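Terasance: save stuck at level 36, market order will not complete
Forum: Casual and hidden object games > Technical help

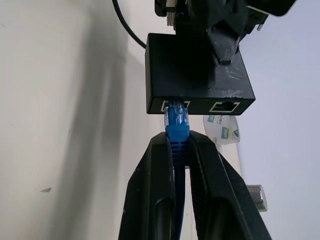

Original post
Kukitz, 17/02/2021

Windows 10, full download version, wired connection. At level 36 the market asks for 11 jars of honey. I have 11 in the barn, but the order stays grey. Replaying the orchard scene adds honey to the barn count and makes no difference to the order. Reinstalled once, same result. Has anyone got past this?

Replies

Setance wrote:
Known fault. The order reads the shelf count, and the barn is a separate store. Upgrade the shelf to size 2 (300 coins), then move the jars across by hand. The order should turn green when you reopen the market screen.

Panicker wrote:
I disagree. I finished the level with the small shelf and never bought the upgrade. In my case the profile was damaged. Make a new profile, copy the old save file into its folder, start the game offline.

Setance wrote:
The small shelf holds 7 jars. You cannot fill an order for 11 from it, unless you delivered in two parts. Did you?

Panicker wrote:
Possibly. I did deliver some before leaving for the hidden object scene, and the rest after it. The game kept the partial count. I still think the profile matters - mine had the same grey order until I copied the save.

Kukitz wrote:
Tried both. New profile with the copied save: no change, order still grey. Shelf upgrade: I only had 240 coins, so I replayed the greenhouse twice to get the rest. After the upgrade I moved all the jars and the order went through.

Setance wrote:
Good. Keep the old save anyway. The cider order later on uses the same shelf check.

Panicker wrote:
One result on one machine does not rule out the profile fault. Which build is it? The number is at the bottom of the options screen. Mine was the older one without the map button.

Kukitz wrote:
Mine has the map button. Will post the build number when I am back at that PC.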